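September
By the Sosby project office
Print | E-mail

Gripper comparison, kitchen tasks: progress report for the second reporting period

Status: on schedule, with one item carried over (force limits, see below).

Work in this period covered the simulated part of the comparison between the Brusel parallel gripper and the Lahlou adaptive gripper. Both were mounted on the same arm model and run under the same Pulora controller settings. The physical trials are planned for the next period and are not reported here.

The task set has five tasks: turn a knob, open a hinged door, close a hinged door, push a button, and slide an object along the counter. We completed 1,624 runs in total. Of these, 674 were knob runs, as this is where the two designs differ most.

Findings to date:

The Brusel fingers are stiff and narrow. They hold a grip bar well when the approach is square, but lose it when the wrist is off by more than 4 degrees. The Lahlou fingers tolerate a larger error and are slower to close. On door tasks we see no difference that we would be willing to report yet.

Contact settings had a larger effect than expected. With the default friction values, both grippers turned knobs that they should have slipped on. The values were lowered and all earlier knob runs were discarded and repeated. The figures above include only the repeated runs.

Camera placement was also reviewed. The wrist view was kept for all tasks. The overhead view was dropped from the knob task – the arm hid the control panel during most of the approach – and a side view is being tested in its place.

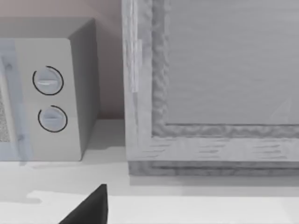

Simulated kitchen counter with microwave, black gripper finger at lower center. The two knobs are on the right-hand panel.

Knob spacing remains a concern. The wider Lahlou fingertips can touch the second knob while turning the first, and such runs are now logged as a separate failure type.

Carried over: force limits for the door tasks have not been agreed with the controller team. Until they are, door results should be read as provisional.

Next period: finish the side view test, fix the force limits, and start bench trials with both grippers. No change to the budget is requested.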